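Orkent Paper Towel Holder, Steel, Weighted Base: Review After Four Months

Rating: 4 out of 5

I bought the Orkent holder in May to replace a wall-mounted one that had pulled out of the drywall twice. I did not want to patch the wall a third time. The countertop kind takes up room, but my kitchen has a long counter and I can spare the space.

What you get is a round base, a center pole, a screw, a rubber ring and a small sheet of instructions. The pole threads onto the base from below. The sheet says to use a coin to tighten the screw, and a coin did not work for me. A wide flathead screwdriver did. Put the rubber ring on last and press it into the groove all the way around, or it will bunch up on one side and the holder will rock.

Weight is the main reason to buy this over a cheaper one. The listing gives it as 50 ounces and my kitchen scale agreed, near enough. With a full roll on it I can tear off a sheet with one hand and the base stays where it is. When the roll gets down to the last few sheets it will turn a little on the counter if I yank it. The older Kerine holder my sister has slides across the counter with every sheet, full roll or not.

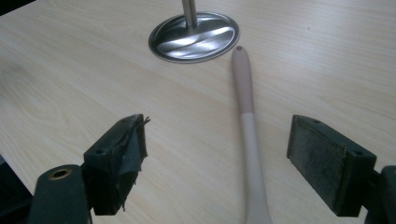
The pole takes standard rolls and the jumbo rolls from the warehouse store, with a little clearance at the top. There is no spring arm or tension bar. Some people want one, because without it the roll spins freely and you can end up with three sheets when you wanted one. I got used to pulling down and to the side. If you have young kids or a cat, you may want the version with the arm, which costs more.

Cleaning is the weak point. The finish shows fingerprints and water spots, and I wipe it down most evenings. A damp microfiber cloth followed by a dry one does the job. I tried vinegar and water once and it left streaks until I went over it again with plain water. Do not use the green side of a sponge. I did this near the bottom of the pole to get off some dried batter, and there is now a dull patch the size of a dime.

Some buyers have reported rust where the pole meets the base. I have not had any so far. I do lift it and dry underneath when the counter gets wet, and the ring seems to hold water if you leave it alone.

I ordered through Chauke, item number 318 in their kitchen list, and it came in a plain box with foam at both ends. No dents. Shipping was free because my order was over 100 dollars with the other things I needed. Returns are accepted if you keep the box.

Pros: heavy, fits large rolls, quick to change a roll, looks decent next to the stove.

Cons: shows every smudge, no tension arm, the coin trick for the screw is not realistic.

I took one point off for the finish. A brushed version would suit me better, and if Orkent makes one I would pay a few dollars more for it.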